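November, lab notebook, bench 2

Started 9:40. Leader arms warmed up for twenty minutes before I touched anything, because last time Hjørdis and I argued for an hour over drift that went away by itself.

Task for this block is the scissors sort: pick each pair off the table, put it in the tray, go home. Trarneck want 300 demonstrations by hand before they will train on it. I still don't know where 300 comes from. I asked Aurelio and he said it was the number in the Arkon write-up, and I read the Arkon write-up again last night and it's the number they had when they ran out of time. That isn't a reason. We have 64 usable as of this morning and I would rather train on 64 now, see how bad it is, and pick the next ones on purpose.

Things I don't believe yet:

- that the policy will learn "scissors" and won't just learn "dark thing in the row". Nearly all our handles are black. The yellow-and-black pair is the only one I'd call a test of anything.
- that the operator's style washes out with more data. Mine and Aurelio's grasps don't look like the same task. He comes in from above and pinches near the pivot. I go for the handles, and I'm slower.
- that replaying a demo open loop tells us the demo was good. All it tells us is that the encoders agree with themselves.

Hjørdis says the first one is fixed by shuffling the row between episodes. Maybe. But we've been shuffling and then straightening them again, blades to the back, nice and even, and that's a habit the operators have that the robot will pick up as a fact about the world. If they come out of a drawer at the customer's they will be in a heap. I've written "heap" on the board and underlined it. 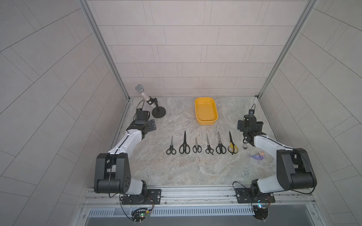
Second complaint is the left arm. In this task the right arm does most of the picking and the left one mostly waits. We record both anyway. So in most episodes half of the action vector is a person's left hand trying to hold still, which means tremor, plus whatever they do when they reach for the pedal. Aurelio wants to keep it for the two-handed version later. I say freeze the left leader for this set and record the two-handed one separately. Not settled. For today I clamped my left leader with the Kitholm clamp and will mark those episodes L-FIXED so we can compare.

10:55. Did a run of demos, threw out 3:

- one where I closed on a finger loop and the whole pair swung around and I "rescued" it. It's a nice rescue. I don't want a robot that plans on one.
- one where the small pair slipped back out of the gripper and I went after it too fast
- one where I stopped to think. The pause is in the data. We have a lot of these and I suspect nobody is trimming them, me included.

The small pairs are the hard ones. Through the leader you can't feel when the fingers have closed on metal and when they've closed on the table. I've been watching the current readout instead, which the policy doesn't get to see. So I'm teaching it with information it won't have. Hjørdis thinks the wrist view carries enough of it. I'd like to see that shown. Cheap check: do ten demos with the readout covered and see how many I miss.

Distractors: stay on the table, all of them, and get moved between episodes. Please don't park the mic in the same rear corner every time. If it's always there it's a landmark.

11:30. Call with MacPherson about the success rule. Their wording is "tool is in tray at end of episode". I asked what happens if the blades hang over the rim and got a long silence. Until someone writes it down I'm scoring rim cases as failures, and I've gone back and changed 2 old ones that were marked good.

1:15. Readout covered, ten demos. Missed the small ones more often than I wanted to, and on the misses I was sure I had them. Everything on the big pairs was fine. I read this as: more data on the big ones is wasted effort, and the small ones need either a different grasp or some sort of contact signal. Aurelio reads it as me being out of practice – fair, so he's doing the same ten after lunch and I'm not going to tell him my number first.

To do:

- Aurelio: ten with readout covered, log every miss
- me: train on what we have tonight, even if it's embarrassing
- Hjørdis: write the shuffle procedure so it includes angle and overlap, and left-right order too
- trim script for pauses. Whoever takes this, please keep the raw files
- ask Trarneck again, in writing this time, why 300

3:50. Aurelio's ten are in. He missed fewer than I did but on the same pairs. Training run queued with his left out and mine left out too, so the comparison tomorrow stays clean. Leaders parked, power off at the bench.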